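Re: [cell-planning] Second two-arm station, quote and timing 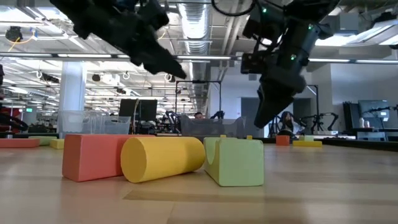
Lernmont, Aug 5, 2019

Replying to the whole list, as I think more people should weigh in before the purchase request goes up.

On the list it was written:

> We have the Plastildale quote in hand and it is good until the end of
> the month. Two arms, two grippers, controller, one year of support.
> If we sign now we get the second station in the same budget year as
> the first and can double the hours on the block tasks. The table and
> the foam set are already covered. I'd like a yes or no this week.

I'm a no for now, and I'll try to say why without repeating the whole March thread.

First, "double the hours." Hours of what? I went through the booking sheet for the station we already have. It was reserved for 830 hours over the period the sheet covers. The run log shows 172 hours with the arms doing anything. The rest is setup, swapping fingertips, waiting on a person, or a booking that somebody forgot to cancel. I don't see how a second station fixes any of that. More likely we get two stations that sit.

Second, the task. It's foam blocks on a table. A red bar, a yellow cylinder, the green arch piece, a few slabs and cubes. I have no quarrel with foam blocks, they're cheap and they don't break the grippers. But the quote is sized for work we haven't planned. Has anyone written down what comes after blocks? If the answer is parts from Wadau, those are heavier and slick, and I would want to see one of them picked up on the present setup before we buy more of the same gripper.

Third, what the quote leaves out. I read it twice and can't find:

- cables and strain relief
- spare fingertips (we have used 59 so far, and they come out of the consumables line, which is already short)
- shipping back for repair after the first year
- floor space and power
- anybody's time

The last one bothers me most. The Öztürkmen proposal had a line for operator time and it got laughed at for being high. At least it was there. Plastildale gives us a lower number on the front page and leaves us to find the rest.

> The table and the foam set are already covered.

Sure, and they're the cheapest things in the room.

What I'd agree to instead: hold the request, spend 176 dollars on a second full set of blocks and some decent bins so resets go faster, and clean up the booking sheet. Give it one quarter. If run hours come up and people are still lining up for the station, I'll sign off on a second one and won't grumble - much.

As for the quote running out, they have extended it once already. I'd be surprised if they wouldn't do it again, and if the price does go up we should ask what changed.

One question for whoever talks to them next: does the support year start at delivery or at signing? The PDF says one thing on page 2 and another in the terms. Please get that in writing and post it here.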